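生活区 > 厨房小家电 > 面包机/多士炉 > 台面怎么摆

【求助】长槽多士炉到底放哪儿,台面快没地方了

灰墙根 发表于 Jul 17, 2021
刚搬完家,厨房窄,台面一共就122公分能用,水槽那边不算。现在多士炉、砧板、杯子全挤一块。早上切面包、烤面包、倒咖啡都在这一小段上转身,烦。
多士炉是不锈钢的,长槽两条,个头大,收柜子里每天搬不现实。砧板也不小,带一圈槽那种。
想问:
1 多士炉能不能一直贴墙放
2 砧板平放还是立起来
3 白色台面切完面包屑特别显,有啥办法
急,下周爸妈要来住

盐少许 回复:
贴墙放别贴死。说明书上一般都写了要留空,翻一下。上面有吊柜的话用的时候往外拉。我家以前吊柜底板就烤黄了一块,房东扣了435,心疼到现在

豆腐脑甜的 回复:
砧板立起来啊,平放多占地方。买个架子,Famumell那种窄的就行,我用了两年没倒过

灰墙根 回复 豆腐脑甜的:
立起来每次用完要先擦干吧?我懒。而且早上要用两三回,拿来拿去的

豆腐脑甜的 回复:
那也得擦啊,平放底下闷着水更容易发霉。竹的尤其是

半桶水 回复:
不同意楼上。天天用的东西就该躺在台面上,立起来纯粹为了好看。我那块平放五年了,晚上洗完靠墙晾一夜,早上放倒,没霉。楼主先把台面上不天天用的清掉再说,别急着买架子,买架子也占地方

盐少许 回复:
同意半桶水前半句。后半句晾一夜那个,你不还是立起来了么

半桶水 回复:
晚上立,白天躺,不矛盾

灰墙根 发表:
多士炉在左手边,砧板斜着搁中间,杯子塞在多士炉后面靠墙。斜着放是因为正着放老撞手肘,试了几天还是斜的顺手,切完往左一递就进槽了。
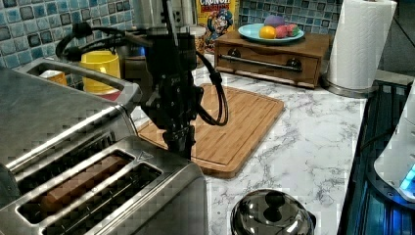

右边那段我一直舍不得再添东西,要留着装盘。咖啡壶目前在冰箱顶上,每天踮脚,我妈来了肯定要念叨。瓷砖是上一任留下的,蓝的,我挺喜欢不打算动,所以墙上不想打孔挂东西,别劝我装挂杆了哈。

路过的锅盖 回复:
瓷砖好看!!我外婆家老房子厨房也是小方砖,1968年的房子,缝里的油我擦了整整一个暑假。楼主记得隔段时间刷缝,真的,等黄了就晚了,软毛牙刷加小苏打,别用钢丝球

豆腐脑甜的 回复:
杯子放多士炉后面不行吧,拿的时候胳膊要从炉子上面过去,刚烤完那个铁皮烫死人。我被烫过

灰墙根 回复 豆腐脑甜的:
……还真是。黄的那个我天天用,还真每次都是绕着拿的。那放哪

豆腐脑甜的 回复:
放咖啡壶旁边啊

灰墙根 回复:
壶在冰箱顶上

豆腐脑甜的 回复:
那壶也下来啊!

半桶水 回复:
我说个顺序你试试,从左到右:壶和杯子,多士炉,砧板,装盘的空地。壶挪下来放最左,占不了多少。多士炉往右推一点点,离墙一拳。砧板还斜着,不用改,顺手最大

盐少许 回复:
壶挨着多士炉我有点怕。倒水溅进槽里咋办,带电的东西

半桶水 回复:
中间隔个托盘不就完了

盐少许 回复:
托盘挡什么溅水,托盘只接滴下来的。要么壶放最右边,装盘挤一挤。反正我不会把水跟电器摆一起

半桶水 回复:
放右边那装盘没地方了,楼主前面说了要留。你看帖了没

盐少许 回复:
看了。安全比装盘重要,不跟你吵

路过的锅盖 回复:
说回面包屑吧没人答。白台面我的办法是砧板底下垫块湿布,防滑顺便接屑,切完一兜抖垃圾桶。还有砧板那圈槽里的屑别用手抠,拿到水槽上面竖着磕两下就出来了。多士炉的屑盘也要倒,拔了电等凉了再抽,我上次倒出来几乎半杯,吓一跳

灰墙根 回复 路过的锅盖:
屑盘在哪??我一直以为没有

路过的锅盖 回复:
翻说明书,很多是底下或者背面抽出来的。有的款真没有,那就拔电、凉透、拎起来倒扣

灰墙根 回复:
在背面!抽出来了。不想说里面什么样

铁皮盒子 回复:
插一句,台面要真是大理石,别拿醋擦,会花。我家Drultance那块就是被柠檬汁搞出一圈白印子,找人抛光也没全掉。仿石纹的没这么娇气,不过也别太猛

灰墙根 回复 铁皮盒子:
不知道是真的假的,房东也说不清。那就先当真的伺候,只用洗洁精加清水

豆腐脑甜的 回复:
Florance有个中性的石材清洁剂,闻着像肥皂,凑合能用

铁皮盒子 回复:
清水足够了,别老让人买东西

豆腐脑甜的 回复:
我就提一嘴= =

灰墙根 回复:
更新一下。壶拿下来了,最后放在水槽另一边那个小角落,Cifuentes那个搪瓷盘垫着,离多士炉老远,两位别吵了。杯子跟着过去。多士炉离墙一拳。砧板照旧斜着,晚上立起来晾。湿布垫了,果然不滑了,屑还是有,少一点吧
就是现在倒咖啡要走两步,先这么用着

半桶水 回复:
走两步挺好

盐少许 回复:
可以。电线别搭到水槽那边就行

灰墙根 回复:
好,晚上再看看线怎么走,插座只有一个能用的,另一个松了,要另开贴问了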